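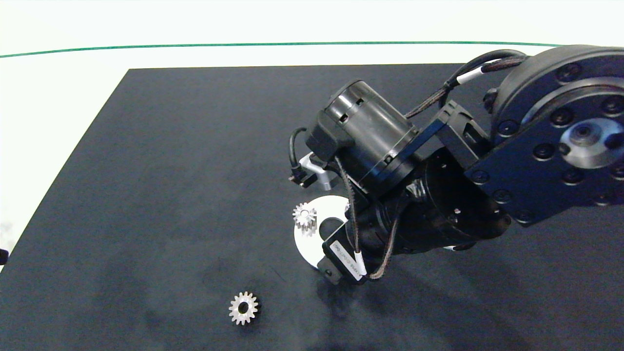 A black robot arm reaching over a black tabletop.

Stopping Distance
By Beatrice Mutiso
Jun 29, 2022

A loaded freight train on the Orer branch needs 1,318 meters to stop from line speed on dry rail. The sight distance at the Pendum Road crossing, measured from the cab, is 1,000 meters on a clear day. The difference has been in the engineering file since the branch was resurveyed in March.

Crossing design does not depend on the driver seeing the road. It depends on the warning time. A track circuit detects the leading axle, the relay drops, and the lights begin to flash. The gates follow after a short delay. Everything else, from the length of the circuit to the weight of the gate arm, is worked out from that interval.

The difficulty at Pendum Road is mixed traffic. Passenger railcars approach fast and freight approaches slowly, and the circuit is a fixed length. A slow train therefore holds the gates down far longer than a fast one. In one survey period the crossing logged 129 freight movements, and at 43 of them at least one road vehicle drove around the lowered gates.

Zurnora, the contractor for the branch, proposes a predictor circuit that measures approach speed and delays the start of the warning to match. The same equipment is in use at Ejigu, where the road is narrower and the gates span both lanes. Pendum Road has gates on the entry lanes only. The predictor would shorten the wait, but the exit lanes would remain open, and the plans now under review do not include a median barrier.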